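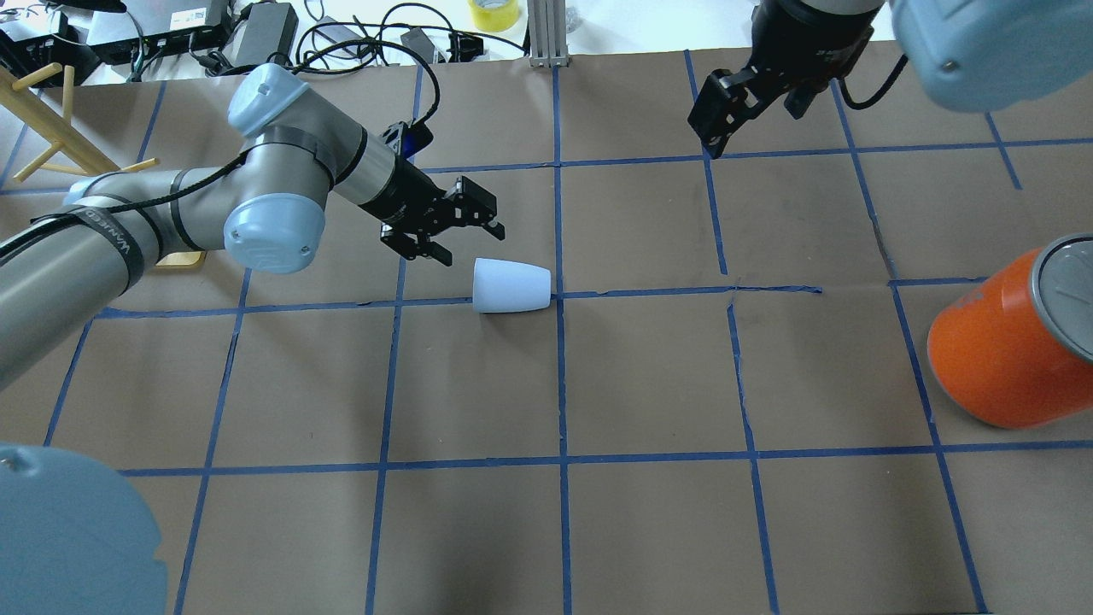
Palex Product Support
Ticket category: Frozen foods / labeling and packaging
Last updated: September
Status: Resolved, monitoring

Reported issue

The Hermont distribution center reported that cases of frozen battered cod portions were being rejected at goods-in. The allergen panel on the outer case listed wheat and fish. The panel on the retail carton inside listed wheat, fish and mustard. Hermont placed the delivery on hold and requested written confirmation of the correct declaration before any stock was released to stores.

Product affected: battered cod portions, 125 g, 2 per carton
Quantity on hold: 4000 cartons
Packing site: Hitcombe

Log entry 1, 8:40 a.m.
Ticket opened and assigned to Satish Rana, Technical Services. Hitcombe was asked to supply the current recipe specification, the approved carton artwork and a retained outer case label from the same run.

Log entry 2, 10:15 a.m.
Recipe specification received. The batter mix is supplied by Lodhi and contains mustard flour. The retail carton is therefore correct and the outer case label is incomplete. Hermont was informed and asked to keep all stock on hold.

Log entry 3, 11:30 a.m.
Hitcombe checked the case label printer. The template in use was the version written for the earlier batter mix, which did not contain mustard. The new template had been approved and saved to the shared folder but had not been loaded to the printer on line 2. The printer on line 1 held the correct version.

Log entry 4, 1:05 p.m.
The correct template was loaded on line 2. A test label was printed and compared with the specification by two members of staff. No differences were found. The old template has been removed from both printers.

Log entry 5, 2:50 p.m.
Hermont asked whether the cooking instructions were also affected. These appear on the retail carton only. They were checked against the specification and are correct: oven cook from frozen on a preheated tray, turning once. No change is required.

Log entry 6, 4:20 p.m.
Replacement case labels were sent to Hermont by courier. Almost 2000 cartons were in cases that could be relabeled the same afternoon. The remainder will stay on hold until the early shift has completed the work. Each relabeled case must be signed for on the hold sheet.

Cause
Superseded case label template left active on one printer after a change of ingredient supplier.

Action required
Sites receiving this product should compare the outer case with the retail carton before putting stock away. Where the two do not match, hold the delivery and reply to this ticket with the batch code and a copy of both labels. Do not correct labels by hand.

Hitcombe will add the template version to its line start-up check. This ticket will remain open to replies until the next scheduled run has been received at Hermont.

3 comments
0 shares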